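Dunmore Refurb Tower

I sell these out of my shop in Wudau, and I use one at home myself - it's been fine for email, taxes and way too many recipe tabs.

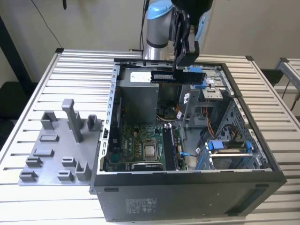
Memory module and open case

Price is $83, with 30 days to change your mind. 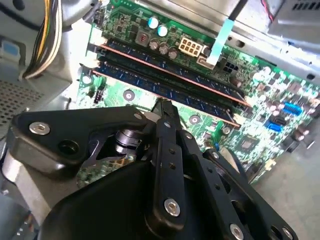

Keyboard and mouse are extra, but the power cord comes with it.

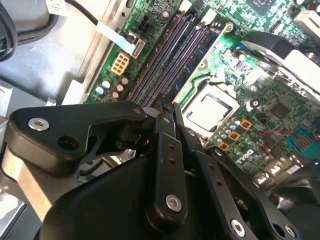 Pickup is free! Shipping takes a week or so - ask for Zarmeena if you're in a hurry.

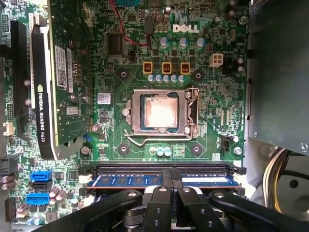
Monitors are on their own page.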